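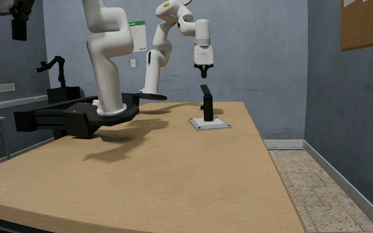 Flellia Two-Arm Bench: plans and simulation scene

Flellia is a two-arm bench for people who have a table, a corner of a shared workshop and more patience than floor space. You get the drawings for the mounts, the cut list and a simulated copy of the whole room to break things in first. Arms are not included. Neither is the table, though you may be surprised how many people ask.

Both arms mount along the same side of the table, on black plates carried by a beam. This leaves the opposite side free for you to walk up to, lean on and put your coffee on, the last of which we advise against. The test fixture is an upright post on a square base plate, bolted at the corners. It has a small knob on one side and has been approached by grippers from every direction without once complaining.

Tiburcio Meléndez drew the first version in February for his bench at the Mekanport workshop, after his third attempt at clamping an arm to a door. The door has been returned to its frame.

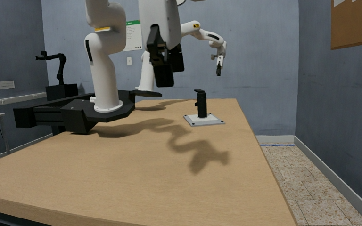 The beam is the part to spend money on. Cheap extrusion will hold an arm up perfectly well until the arm moves. Square the beam to the table edge before you tighten anything, then check it again after, when it will have shifted.

What's in the download
Mount drawings, two plate sizes
Cut list for the beam and brackets, 18 lines
Post fixture drawing
Simulation scene with table, arms, fixture and room
Assembly notes, 13 pages, of which 3 are about cables

Price: 1,445 workshop credits at Mekanport, or ask about trade. Tiburcio will consider a decent drill press.

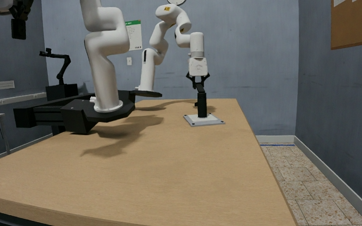
Page last changed: 4 June 2023

New in this version: the Hasance controller profile loads without hand editing, and the Fraser gripper profile finally closes when told to close. It used to open. We had grown used to it.

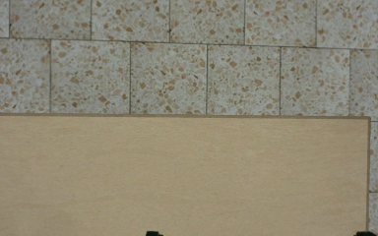

Calibrate before you put anything in the gripper's way. Start with a clear table, bring the fingers in low and run the camera check along the far edge. The brown edge band against the speckled tile gives a line that is easy to pick out, and the corner at the right is nearly square, so use it as your reference point. If your own table is the same color as your floor, a strip of dark tape will do. Save the result under a name you'll recognize next month. "final2" is taken.

Questions and corrections go in the Flellia folder on the Mekanport board. Please mention which version you have.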